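Nirnar Tabletop

Nirnar Tabletop is a simulation package for testing robot arms on household sorting and clearing tasks. It is sold by Mazza, a software firm based in Murkholm, and is used mostly by college labs and small automation shops that want to try a control program before running it on hardware. The package contains one room, one arm, a two-part table and a library of 614 objects, most of them groceries and kitchenware.

Background

Work on the package began as an in-house tool at Mazza under Struan Morrison. The first release had plain gray surfaces and was used only to check reach and collisions. Customers who trained vision systems on it complained that the results did not carry over to real rooms, and the second release replaced every surface with a detailed material. The table received a light wood finish with visible grain, knots and a dark seam where the boards meet.

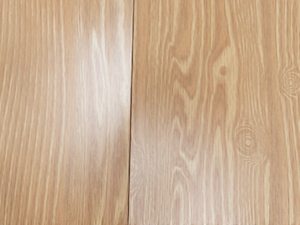
Kenneth Farquharson wrote in the users' newsletter that the new wood was the best and worst part of the update: "It looks right, but my edge detector now finds lines all over the tabletop. I spent most of August tuning it and I would still like a switch for plain gray." The switch was added in the next release, under the surface menu.

Contents

The arm is a white model with gray joint covers and a black two-finger gripper. Users can load their own arm file in its place, though Mazza gives support only for the supplied one. The room has a concrete floor and dark gray walls, and neither can be changed in the standard edition.

Tasks are supplied as scene files. Each lists the objects on the table, their starting positions and the goal. The standard edition has eight task families, among them bowl packing, can sorting and carton upright. Fruit and vegetables are often placed close together in a bowl, which leaves the gripper little space to work in.

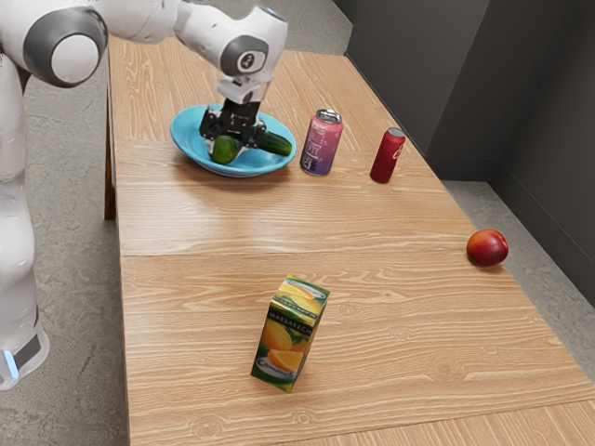 Gripper lowered into a bowl holding a lime and a cucumber.

Objects carry a mass, a friction value and a collision shape. Cans and cartons use simple shapes and run quickly. Produce uses finer shapes, and a scene with several pieces of fruit runs more slowly — a common complaint from owners of older computers.

Camera views

Up to five cameras can be placed in a scene. They may be fixed to the room or mounted on the arm, and each saves its own set of frames. Moving a camera does not change the physics of a run.

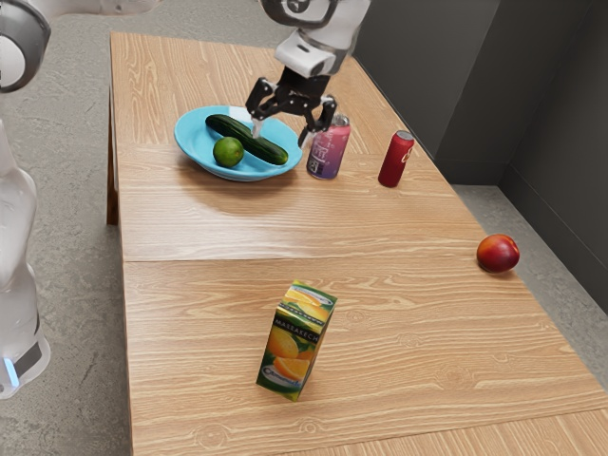
Render: Mazza / Nirnar Tabletop, standard edition

Crowded layouts are used to test whether a program can tell the intended object from its neighbors. A tall item such as a can beside a bowl is harder than it sounds, as the open fingers need room on both sides. Scoring is by scene: a run passes if the goal is met and nothing has been knocked off the table.

Pricing and support

The standard edition is sold by the seat at $530 a year. A classroom license covers a whole lab and is priced on request. Support is by email, and the manual was written by Euan Jardine and translated into Spanish by Aníbal Yupanqui.

Reception

A review by Ross Forsyth for the Bridomton Robotics Circle praised the object library and the short setup time. It found the single room limiting and said the manual's chapter on friction values was too thin to be of use. Mazza has since put a longer version of that chapter on its website.

See also

Robot simulation
Parallel gripper
Bin picking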